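Shoes off at the door, how do you handle guests?

Etby
22 Mar 2022
We moved into our first house this month and put in light carpet upstairs. My wife grew up in a no-shoes home and I didn't. We agreed on shoes off for the two of us, but we can't agree on guests. Her view is you ask everyone, every time. I feel rude asking my uncle to stand in the hall and unlace his boots. What do the rest of you do?

Yu
Ask everyone. If you make exceptions you will be making them forever. We say it in the text when we invite people: "We're a shoes-off house, bring socks if your feet get cold." In all the years we've lived here I can think of one person who grumbled, and he still came back.

Bondetti
I'm on the other side. A guest's comfort comes before my carpet. Some people have orthotics, some have bad balance, some have a hole in their sock and would rather die. I have a good mat outside and a good mat inside and I vacuum after. Carpet is meant to be walked on.

Yu
Nobody is making a person with orthotics take them off. You use sense. My mother-in-law keeps a clean pair of shoes here that she only wears indoors.

Sedeo
What helped us was making the entry do the asking. A bench, a rack, and a few pairs already off where people can see them. Most guests look down and start taking theirs off before I open my mouth.

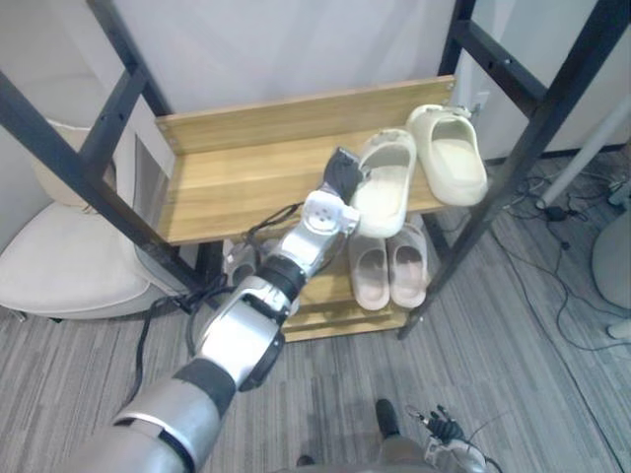
As for what to put out, get something open and low. We had a closed cabinet before and it was useless, everybody left their shoes on the floor in front of it. Mine is the kind with a black metal frame and two wooden shelves, and the upper one has a raised lip along the front, so it works like a tray. Slides like the cream ones are what I'd keep on it for guests. One wide strap, thick sole, no heel to fight with, and they fit a range of feet. Wipe them down after people leave. The fabric slippers we had first got grubby fast and went in the trash.

Etby
That's useful, thanks. We have 30 inches of wall between the door and the stairs, so it would have to be a narrow one. Do people really wear shared slides? I think I'd just go in my socks.

Sedeo
Half and half. Older relatives nearly always take them. Kids never do.

Bjartur Bech
I grew up where this isn't a question at all. You take your shoes off and so does the plumber, or he puts covers on. I've lived in the States a long time now and I still can't walk across somebody's living room in shoes without feeling I'm doing something wrong. So there is another side to the "comfort of the guest" argument. Some of us are more comfortable being asked.
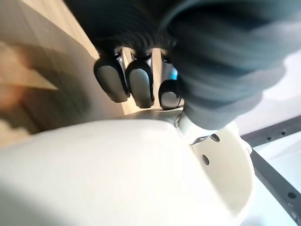 The one thing I'd add is to have somewhere to sit. Asking a man of seventy to balance on one leg in a hallway is where it gets rude, and a plain chair fixes that. A long shoehorn hung on a hook is good too.

Bondetti
Fair point on the chair. I still wouldn't do it for a party. We had 3 couples over last winter and they were in and out to the grill all night. Shoes on, shoes off, shoes on. It would have driven me nuts.

Yu
For a party with the back door open I let it go, I'll admit that. Upstairs stays off limits in shoes though.

Etby
Upstairs is where our carpet is. The downstairs is tile. Maybe I'm arguing with her over nothing.

Bondetti
Tile downstairs? Then let your uncle keep his boots on and put the rack at the foot of the stairs.

Yu
Disagree. Grit gets tracked over the tile and then walked up in everyone's socks. Rack by the front door.

Etby
I'll show her the thread. We're going to measure tonight and see if a bench fits too. If not it'll be a folding chair in the closet.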